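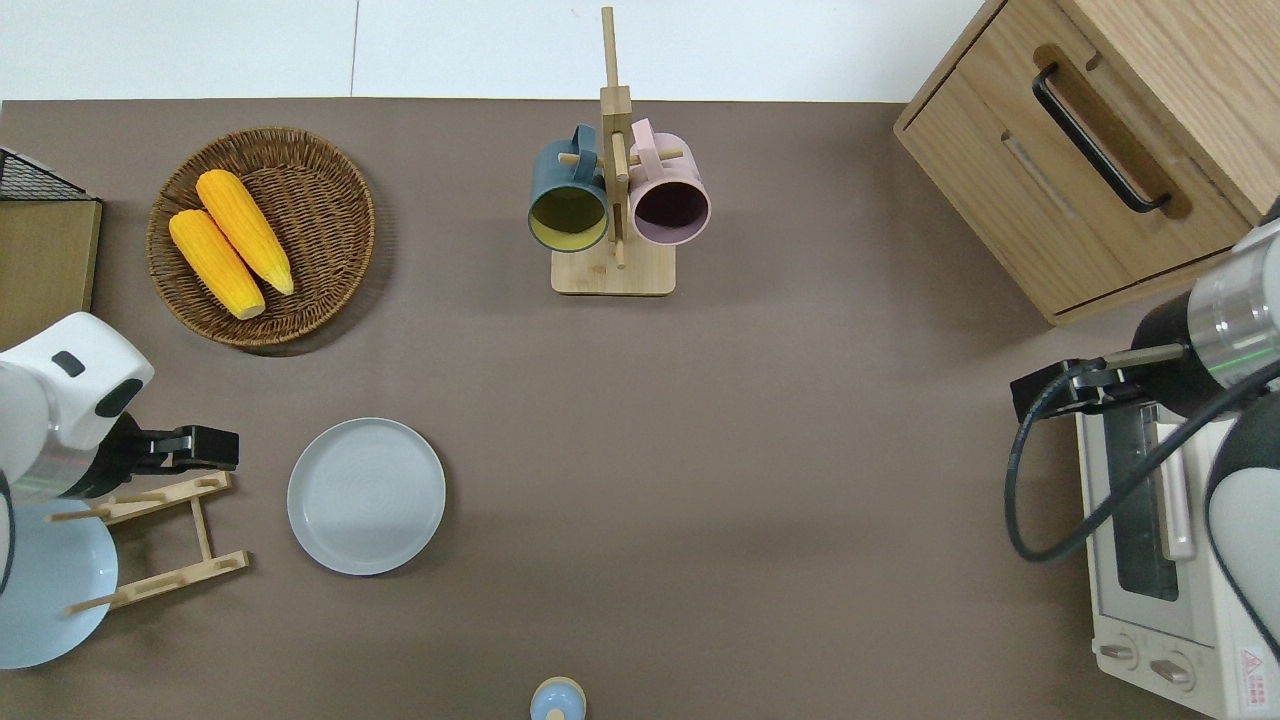 Fig. 4: Tabletop laid out for the plate task, both arms reaching in.

4. Setting up the plate task

Okay, arms bolted down and talking to each other? Great, this is the fun bit! I've run the Tekin kitchen kit on my own bench since September, so I've put my own habits in with the official steps.

1. Set the dish rack on the left, under the left arm, and the toaster oven on the right. Mug tree goes at the back, basket in the back left corner (I leave the corn in it, the colour is cheery).

2. Lay the grey plate flat beside the rack.

3. Keep the middle of the table clear. My first go, I left a tea towel there and the right arm dragged it halfway to Korkedau.

4. Load program 32 and set the speed to 70. You can go faster later, but please don't start there.

Note: Check the cable on the right gripper before every run. It should hang in a free loop with nothing hooked in it.

5. Press Start and keep a hand near the stop button. The left arm does the plate work in this one.
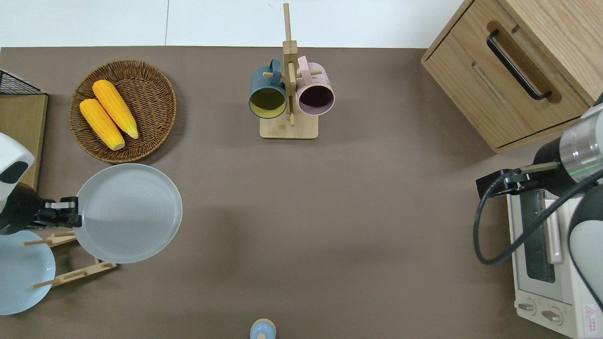 Fig. 5: Left gripper closed on the rim of the grey plate, plate nearly upright in the rack.

6. If the grip looks crooked, hit Pause and nudge the rack over, then run it again. Dilek Işık put me on to that one and it's saved me heaps of swearing.

CAUTION: Fingers out of the rack while the gripper is closing! Pause holds the arm where it is but doesn't cut the power.

7. Happy with it? Save the layout under its own name before you move on to the mugs in section 5.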